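Varkgate: wrist-camera recordings of a gripper fault on paper rolls

README for the Varkgate fault set, released July 18, 2024. Maintained by Kiran Sachdeva, Cernbridge. 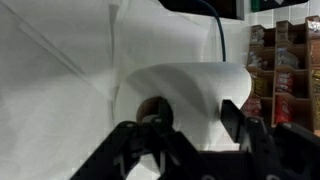
Wrist-camera view, paper towel roll, left finger at the core end and right finger against the far end.

Summary

Varkgate is a set of recordings from a two-finger gripper handling paper towel rolls. It exists because of a fault. During work at the Gakildale site the gripper repeatedly reported a closed and stable grasp when it was still pressing inward, and rolls were crushed at the core before the arm stopped. The set contains 1825 episodes, made before and after the fault was traced, with the controller logs that go with them.

We are releasing it for people who work on grasp monitoring, force estimation without a force sensor, and failure detection from wrist video. It is a poor choice for training a general pick-and-place policy. Many of the episodes show behavior you do not want a robot to learn.

What went wrong

The gripper estimates grip force from motor current. When current passes a set level and finger motion drops below a threshold, the controller declares a grasp and switches from closing to holding. In hold mode it should keep a fixed position with a small amount of added force.

On soft rolls the switch did not work as intended. Paper gives way slowly, so the fingers kept creeping after the motion threshold was crossed. Each time the controller saw creep, it treated the new finger position as slip and added force. The status message stayed at "grasp stable" through all of this. An operator watching the status panel had no sign that anything was wrong, and the first reports came from people looking at the rolls afterward.

The worst cases were grasps along the length of the roll, with one finger at each end. A cardboard core carries load well until it buckles, and then the fingers move inward quickly. In two episodes the arm was already lifting when this happened. The roll fell in one and was thrown sideways in the other. Nobody was inside the marked area either time.

The stop condition that should have caught this was a limit on total finger travel after grasp. It was present in the configuration file but was read in the wrong unit, so the effective limit was far beyond the mechanical range of the fingers. The travel limit had passed its unit test, which used the same wrong unit.

Timeline

The first crushed roll was written up in February as a damaged item. It was put down to a bad roll and no log was saved. More reports followed, and the operators began keeping the rolls.

Azevedo, the contractor that runs the arm and its controller, first suspected the current sensor and replaced the drive board. The fault came back the same shift. A second look at the logs showed hold force rising in small steps while the status did not change, and that led to the slip handling code. The unit error in the travel limit was found while that code was being reviewed.

The fix has two parts. Hold mode now has a hard ceiling on added force that slip events cannot raise, and the travel limit is read in the correct unit and checked at startup by a short motion test. The gripper refuses to enable if the startup test fails.

Contents of the set

Each episode is one grasp attempt. An episode starts when the approach begins and ends when the fingers are open again or the arm has been stopped. The following are provided for each one:

Wrist video, color, from a small camera fixed near the gripper.
Finger position and commanded finger position.
Motor current, raw and filtered.
Controller state and status messages, with timestamps.
Arm joint positions.
One outcome label and one free-text operator note, which may be empty.

Episodes are grouped in 8 folders by recording session. Sessions recorded before the fix and after it are kept apart, and no session mixes controller versions.

There is no force or tactile data. We had no force sensor on the gripper at the time, and adding one later would have changed the finger geometry.

Outcome labels

ok — The roll was lifted and set down with no damage noted.
crush — The roll or its core was visibly deformed at the end of the episode.
drop — The roll left the gripper before the release command.
stop_auto — The controller stopped the motion.
stop_manual — An operator pressed the stop button.
unclear — The annotators did not agree, or the video does not show enough to decide.

An episode gets one label only. If a roll was crushed and then dropped, it is labeled crush and the drop is mentioned in the note. We know this is awkward for people who want to study drops. Searching the notes for the word "fell" will find most of them.

Labels were assigned from the video and the operator notes by 2 annotators working separately. They did not look at current or position traces, so the labels can be used to check a detector that runs on those signals.

Recording setup

The rolls were handled in ordinary surroundings at Gakildale, with cloth, shelving and packaged goods in view of the camera. Backgrounds differ between sessions and we made no attempt to standardize them. Lighting is whatever the room had.

The camera moves with the gripper, so the fingers take up a large share of the view in most episodes. During end grasps one end of the roll is often hidden behind a finger. A model that relies on seeing both ends will have trouble with these.

Known problems

Video and controller logs come from separate clocks. They were aligned using the first visible finger movement, and the alignment is good to roughly one video interval at the start of an episode. Drift over a long episode has not been corrected.

The filtered current signal in the earliest session used a different filter from the others. Use the raw signal if you compare across sessions.

Status messages should not be used as ground truth. "Grasp stable" in the sessions before the fix means only that the controller had entered hold mode.

Operators knew about the fault by the middle of the recording period and became quicker with the stop button. The share of stop_manual episodes goes up for that reason, and some of those episodes would likely have ended in a crush if left alone. We did not relabel them.

Damaged rolls were sometimes used again. A reused roll is marked in the operator note when the operator remembered to write it down, and we do not think the marking is complete.

Safety notes for anyone reproducing this

Do not run the old controller settings on hardware. They are included in the archive so that the logs can be interpreted, and the file name ends in DO_NOT_DEPLOY. The force reached in the worst episodes is enough to injure a hand.

If your gripper infers force from motor current, test it on something soft that keeps yielding after contact. Our acceptance test used a rigid block and a foam block. Both passed, and the foam recovered its shape each time, so there was nothing left on the bench to look at.

Check limits by driving the hardware into them at low speed. A limit value that loads without an error may still be wrong.

Keep the stop button within reach during lifts as well as during closing. Both of the episodes with a moving arm took place after the operator had stepped back from the panel.

Privacy

Audio was not recorded. Episodes in which a face or a name badge could be read were removed before release. If you find one we missed, send the episode number to the maintainer and it will be taken out of the next version.

Use and license

The set may be used for research and for testing commercial safety functions. Redistribution of the full archive is not allowed, but short excerpts and single stills may appear in papers and talks. Please refer to it as "Varkgate fault set, Cernbridge" and give the version number printed in the archive's top folder.

Changes

Version 2 replaces the first internal release. Session folders were renamed, the outcome label "fail" was split into crush and drop, and the missing controller logs for the last session were added.

Contact

Questions about labels, clocks and file formats go to Kiran Sachdeva at Cernbridge. Questions about the controller code are passed on to Azevedo and may take longer to answer.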